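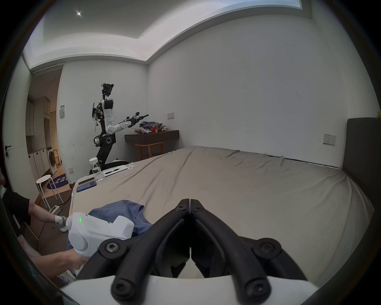 Blue T-shirt vs. me, round one. Laundry thread, because I have opinions now 👇

1/ For years I folded on the couch. Bad idea. Everything slides, the pile leans, you sit down "for a second" and end up watching two shows with a sock on your knee. So now all folding happens on the bed – big flat surface, right height for my back if I stay near the edge.

2/ Yes, the fitted sheet is wrinkled. It's the beige one from Sunley and it has never been smooth a day in its life. I've tried pulling it tight, I've tried drying it flat, I've tried being nice to it. A shirt still folds fine on top of it, so I've stopped fighting.

3/ T-shirts. Lay it face down, smooth it out from the collar to the hem, THEN start folding. I used to skip the smoothing and wonder why my drawer looked like a yard sale. Sides in to the middle, sleeves back, then bottom up in thirds. If it stands up by itself you did it right!

4/ My friend Gangadharan Kandasamy rolls his. He says he gets 36 shirts in one drawer. I've seen the drawer and it's very impressive, but you have to want to live like that (love you, G).

5/ Timing! My load of T-shirts and gym stuff took 45 minutes to fold when I started doing this properly back in May. Last week I got it down to 19, and that's with a snack break.

6/ Bedside table confession: mine collects everything. Bottle, phone, pens, paper, that white coiled cable I keep meaning to put away. New rule is that it gets cleared after the shirts are in the drawer, while I'm already in a tidying mood. The rule is going okay. The cable is still there.

7/ People keep asking about the headboard, so: dark gray, upholstered, with stitching that runs up and down. It was 70 bucks secondhand and I carried it up the stairs with my sister. It does pick up lint. I run a damp rubber glove over it and the fuzz comes right off in clumps, weirdly satisfying.

8/ Still no good method for fitted sheets. I've watched the videos, I've done the thing with the corners, and I get a ball every time. If you have a way that works for a big bed and one person with short arms, please reply with it – I'm washing the beige one tomorrow and I'd like to try something new.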